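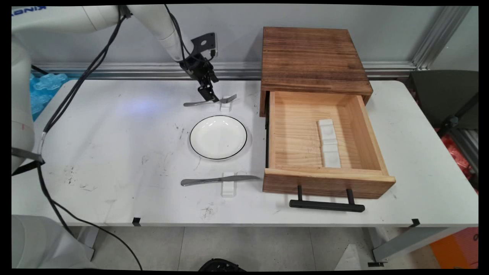
Tarmo thinks I pull the trigger too early. He told me so twice before lunch and then wrote it on the whiteboard, so I guess it's official now. Slow down over the handle, he says, get the fingers where you want them, then wait a breath, then close. He's right, of course. I went back through my morning runs and in most of the bad ones I'm already squeezing while the arm is still coming down.

So that was October, day whatever of the cutlery job. Fork, knife, plate, drawer. I dream about it! Last night I was putting forks away in my grandmother's kitchen and every time I shut the drawer somebody reset it.

The fork is still my worst. It sits up on its little block so the fingers can get around it, and you'd think that would make it easy, but from the controller I lose all sense of how far down I am. I come in from the top, I hover, I nudge, I hover some more. The wrist camera helps right up until the last bit and then the picture is all fork. The knife I like better. I don't know why, it's sitting on a block too, but I'm relaxed with the knife.

We're at 233 good ones for this layout. Sikis wants the whole set, all tasks, at 3,843, and I have no idea who came up with a number like that. Matheson says it came out of a spreadsheet and I should stop asking. Fine. I do my share and write my tallies.

In the afternoon we switched to doing it by hand, me standing there holding the arm and walking it through the motion myself. I love this part! It's so much nicer than the controller, you feel the weight of the thing and your own wrist knows where a fork is. The trouble is I get lazy and lean on it, and then the elbow swings out somewhere silly and Tarmo makes that face. He also says my hand demos are too pretty (his word), that I go in one lovely curve every time and the model will learn one lovely curve and nothing else. I'm supposed to come from the left sometimes, come in high, be a little bit wrong and fix it. It's surprisingly hard to be wrong on purpose. I kept overdoing it and dropped the fork, and those went in the reject folder.

Still haven't agreed on the drawer. Stidbridge want us to leave it open from the start, and I'd love to have the robot close it at the end because it seems rude not to. Tarmo says that's a different task and to write it down for later. Written down.

My right thumb hurts. Must remember to bring the other chair cushion, and to ask Matheson if the Plilledlow people are still coming to look, because if they are I want to practice the fork on the controller first thing, before anybody's watching. Did 2 last runs at ten to six, waited my breath both times, and both were keepers. Left a note on the whiteboard under Tarmo's.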